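**Sink wiping from a mixed demo set: first results**

**tristwood_lab** wrote:

OK, I've been sitting on this since January and I'm too excited to keep quiet. We've been testing whether a wiping policy gets better when you throw out the "pretty" demonstrations and keep the ones where the operator fumbles a bit. Short version: yes, and by more than I expected!

We recorded 614 demos of one task (take the cloth, wipe the basin, leave the cloth on the rim) and trained two policies. One saw everything. The other saw only 368 of them, the ones with at least one correction in the middle, like a regrasp or going back over a missed patch. Same network, same training time. The smaller set won on speck removal, and it was a lot better at going back to something it had missed.

Pictures of the setup, two from the head camera and one from the fixed camera:
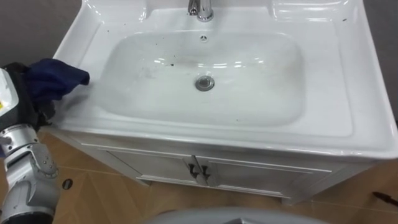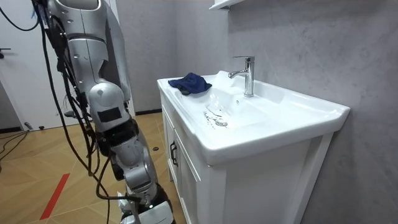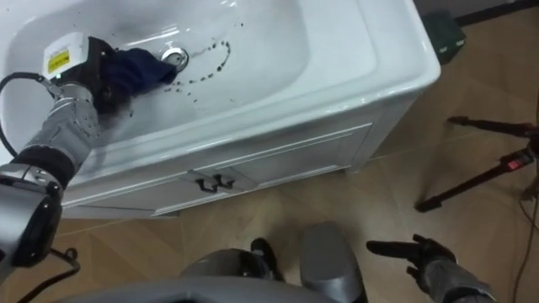
— Huiling Yao

The second one is the fixed camera, the other two are the head view. We score from the fixed one, so the policy never sees the picture it's graded on.

---

**isby_rover** wrote:

Love this. How are you scoring "clean"? In the last head view there's a curved trail of dark specks in the basin, and on white ceramic that's easy to threshold. But the chrome drain and the highlights on the front lip must drive a simple pixel count nuts.

---

**tristwood_lab** wrote:

They do! We mask the drain and the faucet, and we subtract a reference picture taken with the same lights on. Water streaks were the bigger headache (they show up as thin gray lines around the drain), so we only count pixels below a darkness cutoff. Two people also grade every run by eye, and where they disagree with the number, the people win.

---

**P_Bandara** wrote:

Parveen Bandara here, I work on the Vunitz wiping benchmark. Nice work, but I'm not convinced by the explanation. Demos with a correction in them are longer. So your 368 may simply have more contact time per demo, and contact time is what teaches wiping. Did you match on length?

---

**tristwood_lab** wrote:

Not in the first round, and that's fair. I have one partial check: we pulled 155 correction-free demos that were as long as the corrected ones and trained on those alone. That policy was worse than both of the others. But it's also a much smaller set, so I know it doesn't settle anything.

---

**P_Bandara** wrote:

Right, you changed two things at once. Cut the corrected set down to 155 as well and compare those two. Until then I'd call it "longer demos help, corrections may help" and leave it there.

---

**wanwheel** wrote:

I'd push back on Parveen a little. The part that got me was the going back to missed patches. A policy that just had more contact time would scrub longer, sure, but why would it return to a spot? You only learn that from seeing somebody do it.

Practical question: do you start with the cloth in the gripper or on the rim? We have a terrible time getting ours to pick up a bunched cloth from a hard edge.

---

**tristwood_lab** wrote:

Both! Half the runs start with it in the gripper, half with it bunched up on the left rim. Pickup from the rim is the weakest part for us too. Going in low and from the side helped, and so did a thicker cloth.

And Parveen, you talked me into it. The matched 155 vs. 155 run is queued, three seeds each, 600 evaluation wipes in total. I still think corrections will come out ahead, but I'll post the numbers either way, plus the list of which demos went into each set.

---

**P_Bandara** wrote:

Happy to be wrong on this one. Please report pickup and wiping separately when you do, the average will hide whichever one moved.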